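Skiltia > Young Readers > How Things Work > Cars
April

Why does a car need gears?

Maybe you have sat in the back of a car and heard the engine go up, up, up, like somebody singing a scale, and then suddenly drop to a low note. The car did not slow down. It changed gear.

In this text I will explain what a gear is, and why the car would be in big trouble without it. If you have a bicycle, you already know half of the answer.

Start with the bicycle

Think of a steep hill. If your bicycle has gears, you choose an easy one. Your legs go round very fast and the bicycle moves slowly, but you can climb. On a flat road you choose a hard one. Now each turn of the pedals takes you far, and your legs do not need to hurry.

Your legs are the same legs in both places. The gears only change how the work is shared out. You can have a strong push and little speed, or much speed and a weak push. You cannot have both of them at the same time, and a car cannot either.

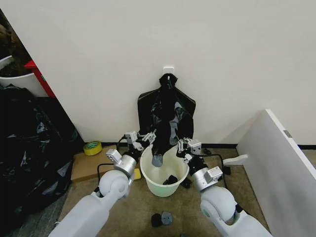 The engine is like a person who can only pedal quickly. When it turns too slowly it has no strength, it shakes and then it stops. When it turns too fast it can hurt itself. It is happy somewhere in the middle. For many family cars a good middle is 2,000 turns in every minute. Try to tap your finger as fast as that. You will not manage it!

But the wheels must sometimes turn very slowly, for example when the car leaves a parking place, and sometimes very quickly, on the motorway. So between the engine and the wheels we put a box full of toothed wheels. It is called the gearbox.

What is inside the box

A gear is a wheel with teeth. When you put two of them side by side, the teeth of one fit between the teeth of the other. If you turn the first, the second must turn also, and it goes in the opposite direction.

Now imagine that the first wheel is small and the second is bigger, with double the number of teeth. The small one must go round 2 times before the big one has gone round once. The big wheel is slower, but it pushes with more force. This is what happens in first gear, when the car has to start moving from nothing, with all your family and the shopping inside.

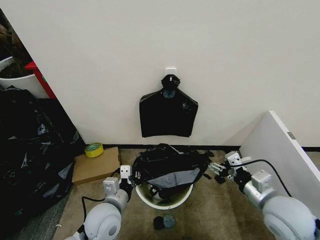

Written by Natnael Wako
Checked by Rosalía Casado

In a high gear, such as fifth, the engine does not need to turn so many times for each turn of the wheels. The push is weaker, but the car is already rolling and does not need a big push any more. The engine can be calm and uses less fuel.

Who chooses the gear?

In a manual car, the driver does it. There are three pedals on the floor, and the one on the left is the clutch. When the driver presses it, the engine and the gearbox let go of each other for a moment. Then the driver moves the lever, lifts the foot gently, and they take hold again. If the foot comes up too quickly, the car jumps like a frog and the engine may stop. Every learner does this.

In an automatic car there is no clutch pedal. The car itself feels the speed and chooses. Some automatic cars have as many as 9 gears, and the changes are so soft that you notice only the sound.

And electric cars?

Most electric cars have only one gear for going forward. An electric motor is strong from the very first turn, and it can also spin much faster than a petrol engine without a problem. For this reason you do not hear the song that goes up and drops. You hear one long, quiet note.

Try it yourself

Turn a bicycle upside down and ask an adult to hold it. Put a piece of coloured tape on the back tyre. Move one pedal slowly round, one full turn, and count how many times the tape passes. Then change the gear and count again. Keep your fingers far from the chain.

Words to remember

Gear: a wheel with teeth that turns another wheel with teeth.
Gearbox: the box of gears between the engine and the wheels.
Clutch: the part that joins the engine to the gearbox, or lets it go.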